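Skanduvel Woven Floor Mat, Pale Green with Tan-Brown Border
Item 3825 | Sold singly | Reviewed for the shop by Ekkachai Rojanasak, 30/10/2021

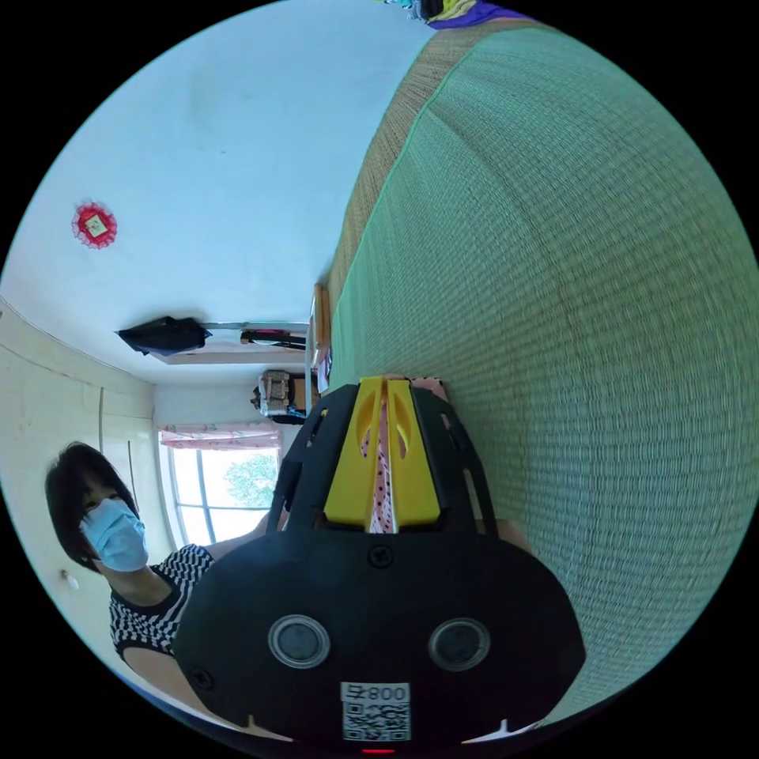

I have a low opinion of most mats sold as tatami. Half of them are beach mats with a ribbon sewn on, and the sellers write about them as if a rectangle of weave were going to fix your back and your sleep. So read this page as coming from someone who wanted to be talked out of stocking it.

The Skanduvel is a large mat with a fine weave and a woven border strip down the long edge. We keep one on the floor and use it for folding laundry, mostly light cottons and other small pieces. That is a fair test. A coarse mat grabs at thin cloth when you drag it across, and you find out within one basket. After 11 weeks I have had no pulled threads from it.

What the maker says, and what I think

"Stays cool in summer." Cooler than carpet, yes. So is any bare floor, and you already own one.

"Natural scent." There is a dry grass smell when you unroll it. Some people pay extra for that. I opened a window.

"Lies flat at once." No. Ours had a curl at one end for 2 days, and I had to put books on it.

"Color will mellow with age." This means it will fade. Keep it out of strong sun if you like the green, or turn it end for end now and then so both halves go at the same speed.

The border

I expected the border to be the weak point and it has held up so far. The stitching is even and the corners are still square. Tan-brown is a sensible choice too - pale borders show every footprint by October.

Care

Vacuum along the weave, never across it. Wipe spills right away with a cloth that has been wrung out hard. Do not soak it, and do not roll it up damp. Shoes off. Chair legs will mark it, whatever the box says about "furniture friendly."

Who should skip it

Anyone who wants padding. Kneel on it for an hour and you will know what your floor is made of. The Virnedura mat is thicker and costs more, and for sitting or sleeping I would look at that one first.

Price: $118. Returns accepted unrolled or rolled, but please not folded - a crease in this weave does not come out.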